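Filed under: Course notes > Surface Pattern and Print > Term 2

Pemcombe evening course, Surface Pattern. Session notes, March 2022. Covers repeats and scale, then a bit on joins. Bring these back next week, we use the exercises again.

REPEATS - the basics

A repeat is the smallest block of design that can be laid edge to edge and carry on for ever. Block repeat (also called full drop, or square) - every tile sits directly beside and below the last one. Easy to draw, easy to print, easy to spot from across a room. Fine for checks, spots, small geometric stuff. Less kind to anything with a strong single motif, you get columns straight away.

Half drop - each column shifts down by half the height of the tile. The eye goes diagonally and the columns break up. Most floral wallpapers you grew up with are half drops.

Brick - same idea turned sideways, each row shifts along by half the width. Named after the wall, obviously. Good for cushions and borders, anything wider than it is tall.

Tossed - motifs turned every which way so there's no top or bottom. Cutters like it becuase they can lay pieces either way up and waste less cloth.

Mirror - flip along one edge or both. Gets heavy fast. Watch for accidental faces where two leaves meet.

Those who missed January: the paper-cutting method is on the first sheet. Cut the drawing in 2 down the middle, swap the halves, tape at the back, fill the gap. Then cut across and do it again. Don't draw to the edge until after the first swap!!
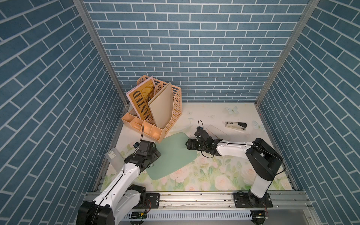 Scale next. Most beginners draw everything the same size, then wonder why the cloth looks like wrapping paper. You want a main motif, something smaller to support it, and a filler. Filler can be dots, sprigs, stray leaves, whatever gets you across the ground without a hole. Ground colour matters as much as the motif does - the cream one with pink and white roses is a pale ground, so soft colours hold up on it, and the blue of the butterflies is light enough not to jump out. Put those same roses on navy and you would have to redraw half of them. Also look at density. Roses bunched towards one side and plain ground left over on the other is a placement print, or works as one, and wants planning differently from an all-over. Decide which you are doing before you start. Changing your mind at the colouring stage is miserable, ask anyone from last year's group.

Test for holes: pin up the repeat, stand well back, squint. Pale gaps that line up = "alleys". Move a leaf. Squint again.

MIXING TWO PATTERNS

Safe route is one floral, one geometric, with a colour in common. Keep the scales well apart. If both are medium they fight. The Folia pattern books in the cupboard have some good pairings and some awful ones, worth looking at both. The Kalogeropoulos sample book is bolder - big lemons against thin stripes, works because the stripe is so plain. Please do not cut bits out of it, there is only the one.

JOINS

Where the repeat meets itself. Check all four sides, then the corners, corners get forgotten. Leave 15 mm overlap when scanning so you have somthing to match up. Print a test at 100 percent before ordering any cloth, never "fit to page", it shrinks the lot and you won't notice till the cushion is made.

EXERCISES

1. One motif, drawn once. Lay it out as block, half drop and brick. Same spacing for all. Pin up together.

2. Take your worst one. Fix it with filler only, no moving the main motif.

3. Draw a companion geometric using colours already in the floral.

Finished work goes on the long wall at the Vedcombe open evening. Names on the back in pencil - no pen, it comes through.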